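**Gripper fingers walking loose, what are you all doing?**

**stavros_n:** So my hand-held gripper is on its third set of green fingers since May and they keep working loose. I snug the screws, do a morning of bowls, and by lunch one side has play in it again. Glazed rims are slick, so I end up squeezing harder, and I think that's what's killing it.

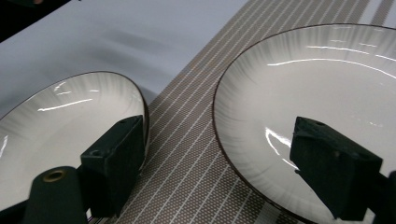 I've tried threadlocker (the weak kind) and it bought me 4 days. Zdenka at our shop says to swap the fingers every two weeks and quit fussing, but I hate tossing good parts!

**gamard_fan:** Don't swap, shim. Thin washer under each screw head. Mine's gone 14 weeks.

**zdenka_g:** Hi, it's me, the fusser-stopper :) I still disagree. Washers hide the wear, and then the holes go oval on you.

**testel_tom:** Kinda with Zdenka. But check your grip force first, Stavros, I dropped mine from 6 to 5 and the screws stayed put.

**stavros_n:** OK, trying 5 on Monday, no washers yet.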